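Minute-taker wanted, part-time, Bratumwood

Skorer is looking for someone who can sit through a meeting and remember what was said in it.
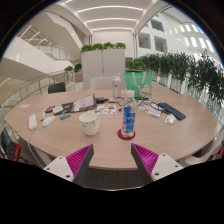 We take minutes for parish councils, housing associations and one angling club with a surprisingly long constitution. The work is four evenings a month, most of them in Bratumwood and the rest in Tredik, where parking is a matter of faith.

You will need to type quickly, spell "bollard" and keep a straight face during any other business. Shorthand is welcome but we have stopped expecting it. You should be able to turn up to 20 pages of notes into two that everybody can sign, including the people who disagreed – especially them.

Pay is £132 per meeting, however long it lasts. The hedge dispute at Jacobs Lane lasted until ten past eleven, so please eat beforehand. Mileage is paid on top. Draft minutes are due within three working days, and we do the formatting and the arguing about commas.

No degree required. A driving licence is, as the last bus leaves before most chairmen have cleared their throats.

To apply, send us a CV and one page of minutes from any meeting you have attended. Family ones are fine – change the names. Applications close on Feb 14, 2023.

Recent vacancies
Proofreader, local newsletters (Tredik)
Hall bookings clerk, mornings only
Audio typist, August cover
Archive assistant, Bratumwood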